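Home Posts Town notes About Contact

My first council meeting in Skinmont

15 August 2020

I have lived in Skinmont for three years and until this month I had never watched a council meeting. In the country where I grew up, you did not go to such things. The doors were closed, and people read the result in the newspaper afterwards. So when I saw the notice in the library window that the meeting would be shown online, and any resident could send in a question, I made a pot of tea and sat down at my kitchen table.

The main subject was the old bus depot on Wegener Street. Council wants to change the zoning of the land so that homes can be built there, with some small shops on the ground floor. I walk past this depot almost every day. The roof is rusty and the fence leans over the footpath, and I had always supposed it belonged to the bus company. It belongs to us, the ratepayers, and it has for a long time.

The report from the planning office was 200 pages. I confess that I read only the beginning and the part about parking, and for this part I needed the dictionary. I learned the word "setback", which I had known only as a kind of bad luck. In planning it means the distance between a building and the edge of the land. I like it when an English word has a second life like this.

Thirteen residents had sent written questions. The clerk read them all aloud in the same calm voice, also the angry ones, and this made the angry ones sound quite polite. Most were about height. The draft allows five storeys at the corner, and the neighbours behind the depot would like three. One person asked if the colour of the bricks could be decided now. It could not. 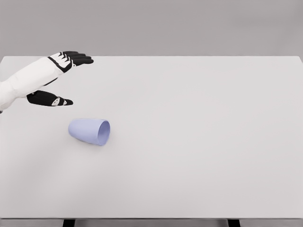
What was decided, and what was not

Council did not approve the rezoning that night. They voted to put the draft on public display for 30 days, and it will come back to the chamber in October. One councillor voted against – she said the display period should be longer, as many people are minding children at home this year and have no time to read. I thought this was a fair point, but the others wanted to keep to the timetable.

There was also a petition with 3,016 signatures, asking that part of the depot land be kept as a park. For a town of our size I find this a lot. The petition was "received and noted". I wrote to the council office to ask what this means, and they answered the next morning, very kindly. It means the petition is attached to the file and the planners must reply to it in their next report. It does not mean that council agrees.

Dronddale, our neighbour across the river, did something similar with its old dairy factory. I went over to look at it. The homes are nice enough, but the promised green space is a strip of grass beside the car park, with one bench. I sat on the bench for a while. There is no shade.

I am now writing my own submission, which is harder than I expected. The form has a box for "grounds", and I have started it four times. My wish is simple: keep the two big gum trees on the Neruvden Lane side, and put the driveway on the other side. The trees are not mentioned in the part I have read, so I suppose I must now read the rest.

If you live here and want to comment too, the forms are at the front desk of the council office, and also at the library. You can write by hand.

Recent posts
The new bins and which lid is which
Learning to vote by post
Why the Dronddale footbridge is closed again
Library hours, a small complaint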